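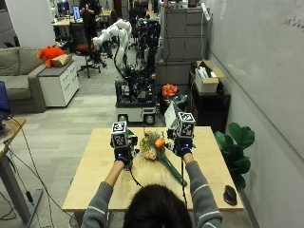
Minutes, flower wrapping group, January meeting. Started 5:30 pm, a bit late, kettle. Minutes of last time read and agreed, one correction: the ribbon order was for the Bakine shop and not for Gustetti. First item was wrapping for the spring table. Agreed we stay with the small bouquet, dried and fresh mixed, one orange rose with the pale beige blooms, in the long green paper. General feeling that the green sets off the orange well and we should stop looking at other colors. Some talk about the paper being too long for such a small bunch. Left open, see item 2.

1. Matters arising

Buckets: still short. Two went to the Vlachopoulos wedding and came back without handles. Ask for handles.
Scissors: sharpened, all back in the drawer. Please don't cut wire with the good pair. Said last time as well.
Sink downstairs: drains again.

2. Paper

Stock is 300 sheets green, none of the cream left. Umeo can supply more green at the same price if we order before the end of the month. Their minimum is 400 sheets.
Length discussed. One side says the long tail is the whole point, gives you something to hold, looks generous on a table. Other side says it flops, it gets stood on, and it eats paper. Tried folding the tail under once during the meeting. Bulky at the stem end. Tried trimming it to just past the stems, and most people thought it looked like a supermarket bunch.
Decided: keep long for the table pieces, trim for anything that gets carried home on the bus.
Action: order 400 green from Umeo. No cream this time.

3. Dried and fresh together

Complaint passed on from a customer at Gustetti that the dried stems shed onto the cloth. Fair enough. Suggestions:
- shake out the dried stuff over the bin first, head down
- a little hairspray, done outside, and never once the fresh ones are in
- wrap the dried stems in their own strip of tissue
Hairspray not popular (smell). Tissue to be tried on the next batch.
Question whether damp from the rose stem is spoiling the dried ones. Yes, it does if they sit together overnight. Water tube on the rose, dried ones kept higher up in the bunch. Tubes cost more than we'd like but we have a box of the short ones to use up first.
Also: dried and fresh look best when the rose is only half open. Buy a day later if need be.

4. Wrapping on the table

Long discusssion, notes are short.
Lay paper on the diagonal, bouquet with heads at the top corner. Bring left side over, then right. Hold at the tie point with one hand and don't let go until the tape is on. Half the loose wraps at Christmas came from people letting go to find the tape. Tape torn off beforehand and stuck along the table edge.
Hands were the other thing. Left handers asked if they can fold the other way around. Yes, as long as the open edge faces the same way when it goes on display.
Rose heads are bruising where people grip too high. Grip at the stems.
Practice time at next meeting, 7 bunches to be made up, using the offcut paper and last month's dried stems. Don't use new stock for practice.

5. Prices

Table bunch stays as is. Carry home size goes down a little now it uses less paper. Bakine has asked for a trade price, agreed in principle, figure to be settled when we know what the roses are costing us. Roses are always silly in Febuary so no promises before then.
No decision on cards. Half want a plain white card with each bunch, half say people throw them away. Bring back next time with a cost.

6. Vlachopoulos order

They want the same orange and beige for the anniversary lunch. Small bunches, one per table, plus something bigger for the entrance. Green paper on the small ones only, the big one goes in a pot.
Drop off by 2 pm, side door. Last time we used the front and had to carry everything up the steps.
Still need to know if the room is heated. If yes, fresh ones go out last.
Action: ring them this week about heating and pot size.

7. Any other business

Orange ribbon is too close to the rose and not quite the same, looks like a mistake. Use string until it's settled.
Please sweep up after. Leaf bits under the table again.
Request for better light over the tables when it gets dark early. Noted, will ask.
Someone left a thermos. Gray lid. On the shelf by the coats.

Actions
Paper order, Umeo: before month end
Tissue wrap trial: next batch
Phone Vlachopoulos: this week
Card costs: next meeting
Bucket handles: whoever is passing

Closed 7 pm. Next meeting same place and time, bring own scissors if you have them, and an apron.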